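Turnell Fridge Cell
Setup, care and gripper replacement

Home > Equipment > Domestic cells > Turnell Fridge Cell
Part group: Kistau
Page maintained by Marius Barbu. Last revised 26th February.

Overview
The Turnell Fridge Cell is a single-arm handling cell for picking items out of a household refrigerator and placing them in a container on the adjoining table. It is supplied with the arm, the Kistau gripper, the head camera, a controller and a plastic basket. The refrigerator and table are normally supplied by the customer.

Positioning
Set the refrigerator first, close to the wall and level in both directions. Check the level again with the upper door open, as the weight of the door can pull a lightly built cabinet forward.

Place the table beside the refrigerator on the hinge side of the open compartment. Leave a gap between the two. The table must not touch the cabinet, or compressor vibration will be passed to the basket and the place position will drift. The back edge of the table goes against the wall.

The basket stands near the front corner of the table next to the refrigerator. Its handle may overhang the edge of the table. Place it with the long side parallel to the front of the table and teach the position with the basket empty.

The upper door is opened by hand and stays open for the whole run. The lower door stays shut. The arm does not open either door in the standard program.

Teaching
Teach in this order:
1. Home
2. Approach, clear of the cabinet
3. Shelf entry
4. Pick height
5. Basket

Shelf entry must be taught with the gripper above the raised lip at the front of the shelf. Most reported collisions are with this lip or with the trim strip below it. Jog at reduced speed until both have been cleared.

Items should have space between them for the fingers. Soft fruit and firm fruit need separate grip settings. Using the firm setting for strawberries will crush them, and the soft setting will let a pomegranate slip when the arm turns towards the table.

Camera
The head camera needs even light from above. White compartment walls reflect strongly and automatic exposure tends to hunt when the gripper enters. Lock the exposure with the upper door open and the gripper outside the compartment. Repeat after any change to the room lighting. The interior lamp of the refrigerator may be left on or off, but must be in the same state as when the exposure was locked.

Routine care
Every 200 hours of running:
- Wipe the finger pads with a damp cloth. Do not use solvent.
- Check the wrist screws for movement.
- Inspect the gripper cable where it leaves the wrist.
- Clean the camera window.
- Run the shelf entry check from the Service menu.

Condensation can form on the gripper during long runs. Dry it before shutting down. Juice left on the pads hardens and shows up as a false grip signal.

Fault 53
Fault 53 means the gripper did not reach its commanded opening. Clean the pads and guide rails, then home the gripper. If the fault returns, replace the gripper as below.

Replacing the gripper
Move the arm to Home and isolate the supply. Wait 2 minutes. Unplug the cable at the wrist, support the gripper and remove the screws. Fit the new unit with the dowel facing the cable side. Tighten the screws evenly. Reconnect, restore the supply, home the gripper and teach shelf entry again. The other positions can be kept if the Service menu check passes.

Spares
Finger pads, cables and complete grippers are held at the Vesville store. Srisuk pads fit the earlier gripper body only. For orders and returns, contact Meriem Lamrani and quote the serial number from the controller plate.
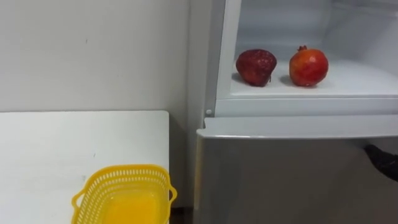
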